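Small bins for the packets in the pantry

By Zahira Manurung

For many years I kept soup packets, yeast and spices lying flat in a drawer, and always I bought the same thing two times. Now they stand in open plastic bins with a low front side, and I want to share how I do it.

First I take everything out of one shelf only. Last February I emptied the whole pantry in one day and it was too much work — we ate dinner at 10 in the evening. One shelf is enough.

Wash the new bin with warm water and a little dish soap, then dry it well with a towel, also in the corners. I put it on the table and fill it there, with the low side toward me. 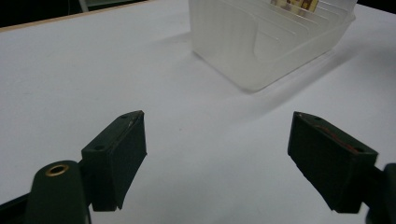

Tall packets go at the back and short ones in front. Please do not press them tight, you should be able to pull one out with two fingers. Opened packets get a clip and stand at one end, so they are used first.

Frosted plastic hides a messy row quite well, but it also hides the dates. I write the date with a marker on the top edge of each packet. My neighbor Wulan uses small stickers instead — they fall off in her kitchen, maybe from the steam.

For flour and sugar I still prefer jars with a lid.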